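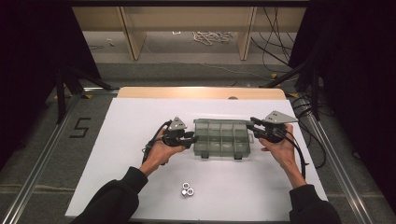 *Station 5 at Abernathy: the two hand-held grippers on either side of a compartment organizer, with nuts on the board.*

The technician who looks after the stations at Abernathy starts her day with the cables. She runs a thumb down each one from the gripper to the rail before she plugs anything in.

"The cable goes long before the jaws do," she said. "It bends at the same spot every time somebody reaches. If I feel a soft place, I swap it."

She has kept the pair on station 5 running since January. Both grippers are held and worked by hand, and the recordings go to Zustoteo, where they are used to train a two-armed cell. Small hardware jobs, like sorting nuts into an organizer, make up most of the work on this station.

Her morning check takes 20 minutes. She closes each set of jaws on a steel gauge and compares the reading with the one from the day before. Then she checks the screws under the gray metal plates on top.

"Those plates can't move at all," she said. "If one turns a hair, the recording still looks fine to you and me, and the position is wrong all the way through. We lost nearly 70 recordings that way in the spring. I put a paint mark across the screw heads now."

The jaws get wiped down with alcohol at lunch. She used to do it only at night, but hand lotion was getting on the tips and small parts would slip. The pads themselves come from Brustero and she changes them as a set, left and right together, even when one still looks good.

Asked what she would change, she named the coiled cable on the right-hand gripper. It pulls a little at full reach, and some operators lean to make up for it. She has a longer one on order for the Cusstead site and wants to try it here first.

"I'd also like a second set of gauges," she said. "We have 2 and they're always on somebody else's bench."

She keeps a paper log clipped to her cart. The entry for Oct 18, 2025 reads "L pads changed, R pads changed, R cable ok for now."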